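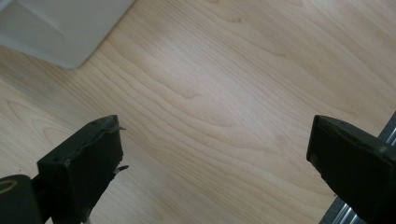

The pale tabletop finish from the Jemier range, with its arched grain showing.

MEDIA RELEASE
January 2021
For immediate use

Witthorpe releases a table you are allowed to put things on

Furniture maker Witthorpe has added a pale, light-toned top to its Jemier range of kitchen and workroom tables, in response to a long and occasionally heated correspondence with the people who own the dark one.

The dark one, launched in June two years ago, was handsome in the showroom. At home it recorded every crumb, every fingerprint and the complete travels of the household cat. Witthorpe received 870 letters and emails on the subject. A good many were polite.

The new top is a creamy beige with a hint of honey in it, and a grain that runs in long, wavy lines with thin brown arches where the pattern closes in on itself. It has a faint sheen under ordinary room light. Toast crumbs, which are more or less the same colour, should feel quite at home.

"We set out to make a table that looked its best with nothing on it," the company said in a statement. "Our customers have since explained how often that happens."

The grain pattern was chosen from 53 samples, laid out in turn at Witthorpe's Ballarat workshop and left there through morning tea. Staff were asked to go on using them as they normally would – sorting mail, wrapping parcels, leaning – and to say which one they had stopped noticing. The winner was the sample with the loops in it. Two people asked to take it home.

The tables will be sold through Ouazzani Home stores in 13 locations across Victoria, South Australia and Tasmania, and through the Witthorpe website. They come in three lengths, and the longest does need a second person to get it through the door. Past experience suggests we should also mention measuring the door.

Buyers of the larger sizes will receive a sample bottle of Clornex surface cleaner and a folded card of care instructions. In summary: wipe with a damp cloth, dry with another one, use a trivet. The card goes on for four pages, and the legal team is very proud of it.

Owners of the original dark table have not been forgotten. Witthorpe is offering a replacement top in the new finish to anyone with a proof of purchase, at a reduced price, with the existing legs and fixings staying where they are. The company has 2876 replacement tops set aside for the program. The old tops may be kept, given away or turned into a shelf, preferably a high one.

The dark finish remains on sale. It still looks terrific in the showroom.

Availability
Jemier tables in the pale finish are in stores now. Replacement tops can be ordered through the Witthorpe website. Delivery to regional addresses may take a little longer, and to islands longer again.

About Witthorpe
Witthorpe makes tables, benches and shelving for homes and small workrooms. It has been asked several times to make chairs and is thinking about it.

Media enquiries
Witthorpe Communications, Ballarat, Victoria
High-resolution finish images and loose samples are available on request. Please return the samples – the last lot became coasters.

ENDS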